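Print this page
E-mail this page

Introduction to Robot Learning
Handout 4: Demonstration by Remote Control
Instructor: Lovisa Forsberg

1. Purpose of the session

Students will record demonstrations on the two-arm robot using handheld controllers. A demonstration is one full attempt at a task, from the starting pose to the release of the last object, together with the joint positions and camera images stored along the way. The policy trained in Handout 5 will have no other source of information about the task. Whatever the operator does, including hesitation, the policy will learn to do.

Two ways of showing a task were compared in the lecture. In hand guiding, the teacher holds the arm and moves it directly. In remote control, the teacher holds a controller in each hand and the arms follow. The Davness exercises used hand guiding. All work from this point on uses remote control.
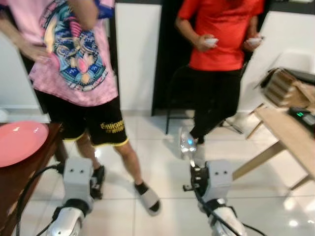 Figure 4.1. Operator with a controller in each hand, seen from the robot's head camera.

The operator should stand with a clear view of both grippers and keep the elbows close to the body. Large arm movements tire the operator and produce uneven paths. Persons who are not operating should stay outside the reach of the arms while the controllers are live.

2. Before recording

Check that both controllers are paired and that left and right have not been exchanged. Move each arm a short distance and confirm that the correct one responds. Clear the part of the tabletop where the task will take place. Equipment may stay at the far end of the table, provided that it does not move between attempts.

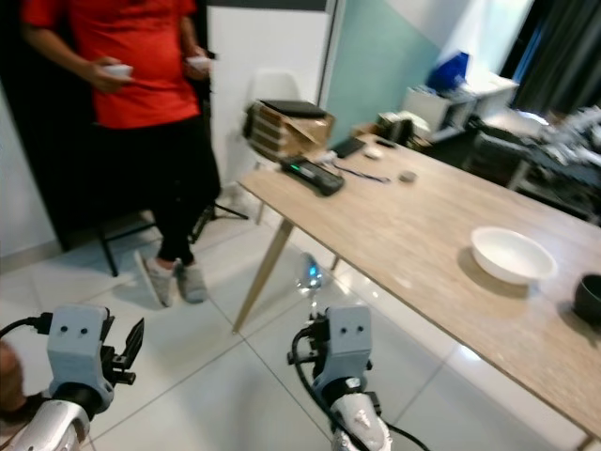
3. The tableware task

The task for this unit is to pick up a fork and a spoon from a dining table. It was chosen because thin metal objects are difficult to grasp and reflect light into the camera. Open the gripper fully before lowering it. Approach slowly, close on the handle, and pause briefly before lifting. The pause makes the grasp easier to find when the recording is divided into segments.

A single gripper may take one piece or both, according to the variant assigned to the group. In Figure 4.3 the right gripper has the spoon and the fork together, while the left holds nothing. An idle arm should be kept still, as small unplanned movements are recorded with the rest.

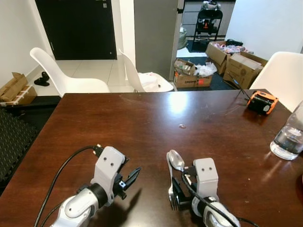

Clornthorpe, 2021-02-22

Each group will submit 64 accepted demonstrations. An attempt is accepted if the object is lifted without being dropped and the arms return to the starting pose. Failed attempts are to be marked as failed and kept – they are used in the May unit on error recovery. Files are named by group and variant and placed in the Grellari folder on the course server.

Glassware near the work area calls for particular care. Keep the elbow of the right arm high when a glass stands on that side of the table, and stop the recording at once if contact seems likely.
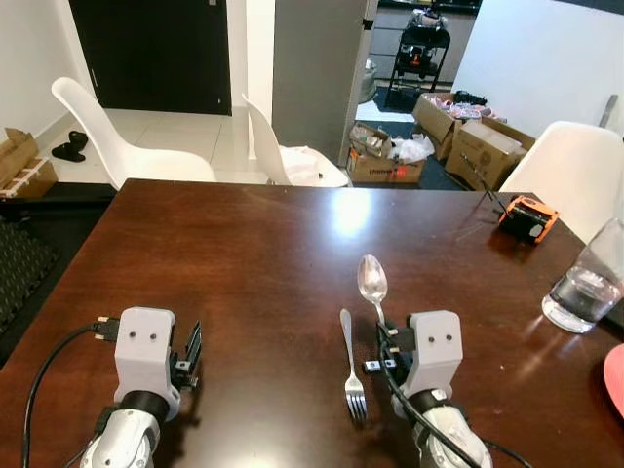 Groups should also vary the starting position of the fork and spoon from one attempt to the next. A set in which every piece begins at the same point will train quickly and fail as soon as the table is laid differently. Changes in position and angle are both useful. Changes in lighting are welcome but are not required for this unit.

4. Reading

Lim notes, section 2 – required before the next session.

Print this page
E-mail this page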